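Search this site
Enter keywords

Cledorico Shared Room, Baduvville
Progress report to the Mahuika small grants fund
July 21, 2021

Thank you again for your patience with us. The spring update was a thin one, and I promised you something longer this time, so please pour yourself a coffee!

When we last wrote, the room at Cledorico had a floor, a roof and a long wish list. It now has furniture people sit on and a corner where a person can warm up lunch. The kitchen corner was the part of the proposal your reviewers asked the most questions about, and I'm happy to say it is the part that has moved along the fastest. We spent $750 of the grant on it, table included, and came in under what we had set aside.

We went back and forth a good deal over where the microwave ought to live. The first idea was a shelf, which looked tidy on the plan, but several of our older regulars said they didn't want to lift hot soup down from shoulder height (and who would?). So it went on a table, out in the open near the big window, where you can get at it easily and set your cup down next to it. 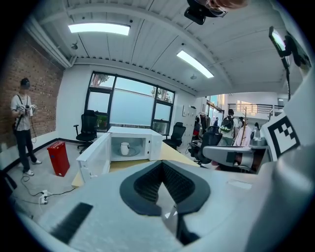
The microwave on its table by the window, with a white mug on the turntable.

The light wood was chosen to go with the red brick, and I think it does. We also wanted rounded corners, as there are often small children in the room on open days and the table stands right at forehead height for some of them. It took an extra trip to Grornevero to find one at a price we could live with, and the delivery charge was more than I would have liked, but I'd make the same choice again.

Wiping down is the other thing we've been working on. We have written out a short routine and taped it inside the supply cupboard: the door first, then the turntable, then the top and the table around it. The glass plate goes to the sink once a week. It sounds like very little, and it takes 4 minutes, but the old microwave in our last building was never cleaned on any schedule at all and we had complaints about it right up until the day we left.
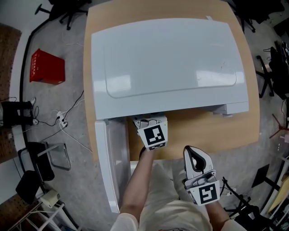 The room itself

We kept the gray concrete floor as it was and put the money into seating and storage instead. There are mesh office chairs by the window, and brown pegboard panels for the things that always used to end up in a heap. The cords on the floor are still on my mind. I have asked for a price on more wall outlets near the table, and we hope to have the work done in September.

The lighting was the other large question in your letter. The rectangular fixtures overhead are staying, and so is the white corrugated ceiling, which we talked about covering and then left alone. A dropped ceiling would have eaten most of what remains, and people seem to like the height. 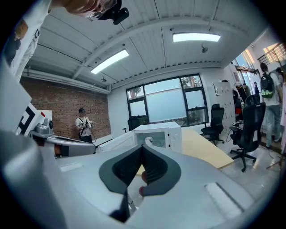

Will the remaining money cover the outlets?
We expect it to, with $200 held back for small repairs, and we will write to you before signing anything if the price comes in higher.

Still to do before the next report: more hooks for the pegboard, a second set of mugs, and a proper sign for the front door. We have had 11 requests from local groups to use the room in the evenings, and I would love to talk with you about what that might mean for the second year.

With warm thanks from all of us at Cledorico

Related items
Spring update to the Mahuika fund
Booking the shared room: evening hours
Baduvville open day notes
Kitchen corner cleaning routine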